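Ticket 1628 – left finger slips on the organiser lid
Opened by: Shanthi Karunaratne
Status: open
Project: Skosura hand-held grippers, shared workshop build

Hi all, me again with the lid. I've been trying to get the plastic organiser opened and shut with the pair of grippers, and the left finger on one of them keeps skating along the rim. The right finger is fine! It bites straight away, the left one slides, and then the whole box turns on the table instead of the lid coming up. I had 13 goes at it and got a clean lift on 3, which is rubbish.

I did check the obvious things first. Screws nipped up on both fingers, arms moving freely, trigger coming all the way back. No change.
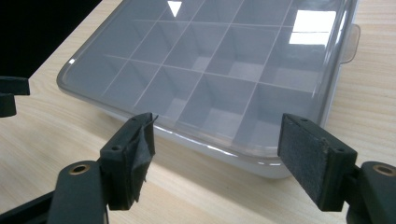
Fingers open at the front edge of the organiser. Tape on the left one, pad on the right.

Reply from Fergal Ó Néill
Look at your tape, it's all rucked up on the gripping face and there's a fold sticking up at the top. Peel it off, clean the finger and put a pad on to match the other side. There should be some offcuts in the Plomov tin.

Reply from Shanthi Karunaratne
Found the tin, no offcuts (Obaidul, was that you?). I've ordered a sheet from Wudov. In the meantime I tried coming at the lid with both grippers, one from each side, jaws facing in. Much less twisting that way, though my thumbs ache and the left cable wants to drag on everything. I've also been practising with the lid off and flat on the table in front of the tray, just to get used to closing on a thin edge.

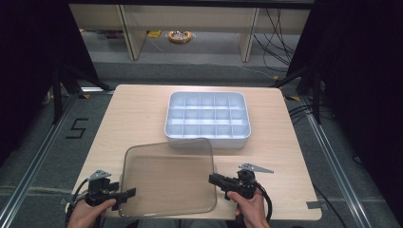 Still to do
1. Strip the old tape and wipe the finger down before the new pad goes on.
2. Cut the pad to the full width of the face – the last one I cut was 7 mm too short and peeled at the corner.
3. Tie the left cable back so it stops pulling on my wrist.
4. Try the lid again from the front, one gripper only, and post the results on this ticket.

Esben, please don't close this one until I've done number 4.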